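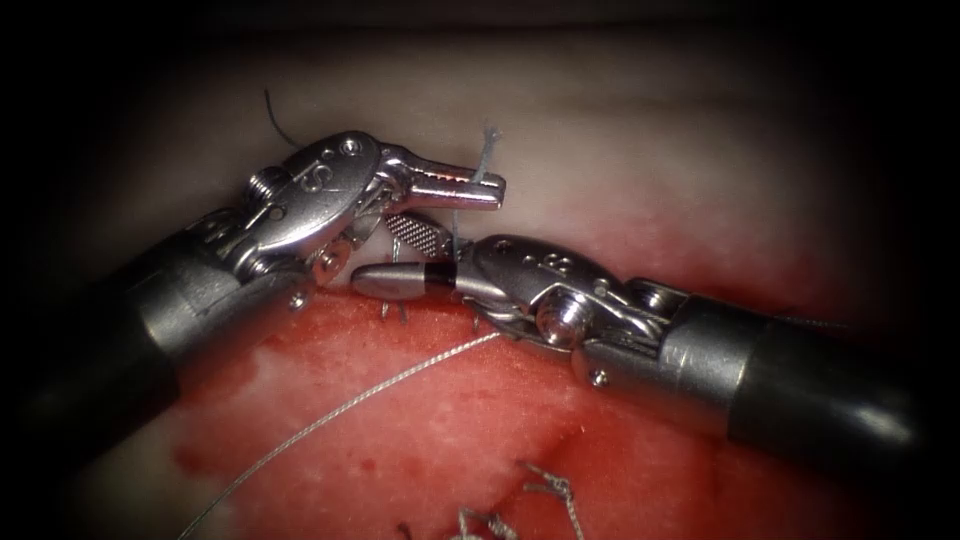

Needle drivers over the practice pad, left-hand jaws open.

Workshop tips: looking after a two-arm suturing bench

These notes apply to the Dinsa bench at Taltevard and to any similar cell that runs wristed needle drivers over a practice pad. Most faults put down to software on a bench like this come from dirt in the wrist, a slack cable or a pad that has moved.

Cleaning the jaws
Lint and thread fibre pack into the serrations and the cross-hatched gripping face. A packed jaw lets the needle roll. Park the arm, cut drive power and open the jaws by hand at the release wheel. Brush along the grooves with a dry nylon brush, never a wire one. Follow with a lint-free swab damped with Pellix and let it evaporate. Do not soak the wrist. Liquid that gets into the shaft carries dirt down to the cables and stays there.

Change the swab between instruments. Red dye from the pads stains everything and will travel from one wrist to the other.

Checking the wrist cables
Turn each wrist joint slowly through its full travel under a bench magnifier. Look for a single broken strand standing proud of the cable where it runs over the pulley. One broken strand retires the instrument. With the arm parked, press the closed jaw sideways with a plastic rod: it should give slightly and come back to the same place. If it comes back short, re-tension before doing anything else.

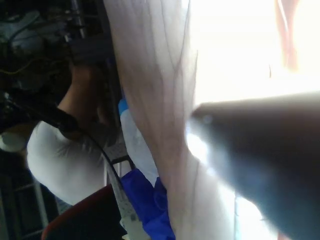 Bezawit Teshome asked for a line on cable routing to be added. She has traced two intermittent encoder faults to a lead that was tied down with the arm folded and then pulled tight at full reach. Her method is to drive the arm to its furthest working pose first, leave a hand's width of slack at every joint, and only then close the ties.

The same goes for any lead added later. Tape is acceptable for an afternoon and should be off by the evening, as it creeps when the motors warm up.

Fixing and squaring the pad
A pad that shifts by 2 mm will spoil a run without looking any different on the monitor. Clamp it on opposite sides and tighten each clamp a little at a time. Wipe the underside first; glycerine from an old pad is enough to let a new one slide. Mark the pad outline on the base plate with a scribe, as pen comes off with the cleaner.

Thread
Cut new lengths before the arms are powered. Long tails wrap round the wrist and are drawn into the joint on the next roll. If that happens, stop, release the jaws and unwind by reversing the last move.

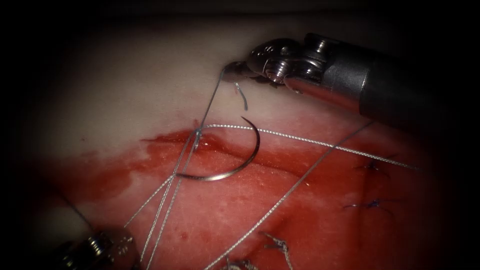
Pulling the tail free with tweezers usually leaves fibre behind the pivot pin, where a brush will not reach. A strip of stiff film worked in from the side will lift it out.

Registration
Home both arms, touch each closed tip to the reference stud and note the error. Do this after every instrument change and again after lunch, when the room has warmed. An error that grows steadily through the day is thermal. An error that jumps is mechanical, most often a loose instrument latch.

Service intervals
Jaws: brush every 5 runs.
Wrist cables: inspect every 10 runs.
Instrument latch: check the screws every 8 weeks, using the torque value on the card.
Log everything against the instrument number, not the arm. 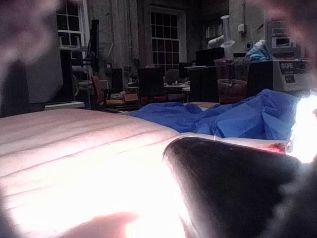

A reader at Geketti writes that their latch screws worked loose well inside the eight weeks until they stopped wiping the threads with solvent before refitting, which had been stripping off the locking compound. They now apply fresh compound each time, leave it overnight and run registration in the morning before the first pad goes on.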